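Airlift contract at Trokport — worth extending past July?
Posted in: Air Transport and Logistics
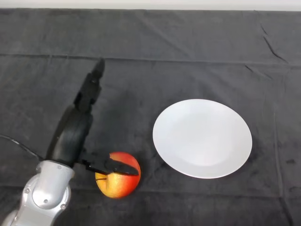 Gripper holding an apple next to a white plate

perla_arriaga
February 7, 2025
The transport squadron detachment at Trokport is due to finish its tour in July and the ministry has said it will decide on an extension in the spring. For anyone who hasn't followed it, they have been moving rations, fuel bladders and relief crews up to the hill posts beyond Chege while the road is closed. The last release gave 134 sorties since the detachment arrived. I'd like to hear from people who have worked on this kind of thing. Is it still a job for military helicopters, or could a civil contractor take it on?

Ridgeline37
Contractor, in my opinion. Most of those loads are pallets and water. You don't need a military crew for that and you don't need to wear out airframes that are already short of hours.

a_cetinkaya
I did two tours as a loadmaster on a similar job and I don't agree. The pallets are the easy part. The crew changeovers are what matter, because you have people standing on an open landing site with all their kit and nowhere to go if the aircraft doesn't come. A contractor can decline a flight if the weather or the threat report looks poor. We could as well, but the bar was different.

Ridgeline37
The bar being different is part of my problem with it. Who is setting it?

a_cetinkaya
The detachment commander, on the day, with the met and intelligence briefs in front of him. Same as anywhere.

F_Hutapea
Does anyone know what happened with Zestero? They were supposed to be bidding for the dry goods runs, and I haven't seen the name since the autumn.

perla_arriaga
They are still listed as a bidder. So is Clurnex, but only for ground handling at Trokport.

akinyi.m
I live in Chege. The road was open for light vehicles for a few weeks before the rains and then the lower bridge went again. Whoever flies it, the posts will need supplying by air until that bridge is replaced, and work has not started. People here mostly want to know whether the medical flights carry on. They are not in the contractor tender at all as far as I can tell.

Ridgeline37
I didn't know that. If medical flights aren't in the tender then somebody has to keep an aircraft there on standby, and you may as well use it for the rest.

zubeyde_k
Not quite. A standby aircraft that spends its day under a sling load 37 miles up the valley isn't on standby. You would want two — one to work and one to wait. I've seen it planned with one and it goes wrong the first time both jobs come up together.

F_Hutapea
Two aircraft means more engineers and more spares, and the hardstanding at Trokport is small. They had to park on the grass last year.

a_cetinkaya
It was extended in the winter. There is room for three now, tight but workable. Fuel is the bigger limit.

perla_arriaga
Thanks all. Akinyi, do you have a link to the tender document? I only have the summary page.

akinyi.m
It's on the district site under public notices. Look for lot 99, the annex has the list of flights.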